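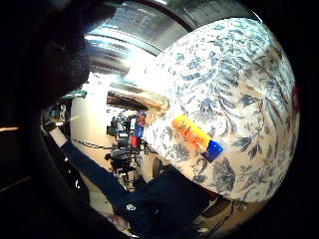

So I finally gave in and bought the big blue and white vase. If you've been reading for a while you know I've been circling one of these since last spring, when I saw one in the window at Bandholm and talked myself out of it because 200 dollars is a lot of money for something that holds sticks.

Well. Bandholm had a sale in March and this one came down to 39 because of a chip on the foot that you can't see once it's standing up. Thirty-nine! I carried it to the car like a baby and then drove home at the speed of a parade float.

I love the painting on it so much. It's all leaves and vines and feathery little fronds, and the blues go from nearly black navy to a washed-out slate, on a ground that's more cream than white. I'd worried it would look too cold in my living room (everything in there is oatmeal colored, I know, I know) but the cream saves it. My favorite part is where the pattern thins out and you just get a few sprigs and small round flowers with some breathing room. I've turned it about 180 degrees and back again more times than I want to admit, trying to decide which side faces the couch.

Then there's the question of where it lives. I tried the hallway first and hit it with my bag inside of 10 minutes. The mantel was out, way too wide. Right now it's on the low Koech cabinet by the window and I think that's the spot. The glaze catches the afternoon light up on the shoulder and goes so bright that the pattern almost disappears there, and then around 4 the sun moves off and it all comes back.

I did a proper cleaning before it went up, too. Lukewarm water, a drop of dish soap, a soft cloth, nothing scratchy. The inside was grim! I filled it with warm water and a scoop of baking soda, left it overnight, and went at the rest with a bottle brush. There's still a faint ring down at the bottom, but I'm the only one who's ever going to look.

Also, felt pads. Please put felt pads under your heavy pottery. I got the Hukik ones, 18 to a sheet, and used four. The rest went under the dining chairs, which have been screeching at me for years.

As for what goes in it, I'm torn. Bare branches would be pretty and cheap, but part of me wants to leave it empty for a while and just look at it. My sister thinks eucalyptus. I think eucalyptus smells like a cough drop. We'll see what the yard gives me next month, the forsythia is already thinking about it.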